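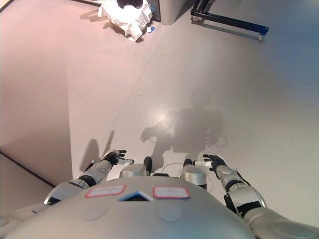
Sourdough rye, year two

I have finally baked a rye loaf I'd serve to company, and I'm so pleased with it that I have to write it all down before I forget what I did!

The starter is the same one I've been dragging along since last December. I feed it whole rye flour and water, equal weights, and it lives next to the kettle. For this loaf I switched to the dark flour from Postma, which is coarser than what I used before and drinks up a shocking amount of water. The dough looked like wet cement. I loved it.

Rye doesn't want kneading (my shoulders are grateful). You stir it with a big spoon until there are no dry bits, scrape it into a greased tin, smooth the top with wet fingers and leave it alone. My old mistake was waiting for it to double, the way wheat dough does. Now I put it in the oven as soon as I see little pinholes on the surface, and the middle comes out so much better. 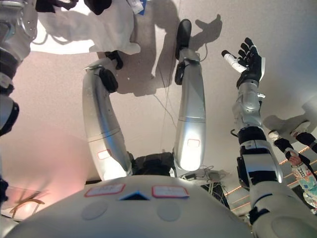 I also started adding a scald, where you pour boiling water over part of the flour the night before and let it sit under a lid. By morning it smells like malt and tastes almost like pudding. It makes the crumb soft and a tiny bit sweet without any sugar at all, and the bread stays good for days. I put caraway in half of it and left the other half plain, and I can't pick a favorite.

Then comes the hard part, waiting 12 hours before cutting. I lasted 10. The knife came out a little gummy, so I suppose the extra two would have been worth it, but the heel with salted butter was wonderful, and I ate it standing up.

I asked around about how long other people wait. 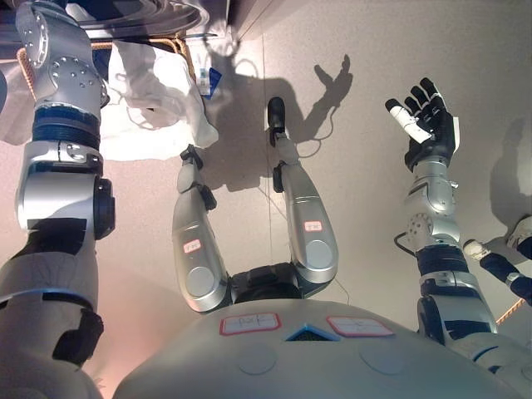

Paavo Laaksonen: A full day for me, wrapped in a linen towel, and longer if the loaf is a big one. Try yours again tomorrow, the sour comes forward. And toast the caraway first!

Toasting the caraway is going straight into the next batch. The scald is already under its lid.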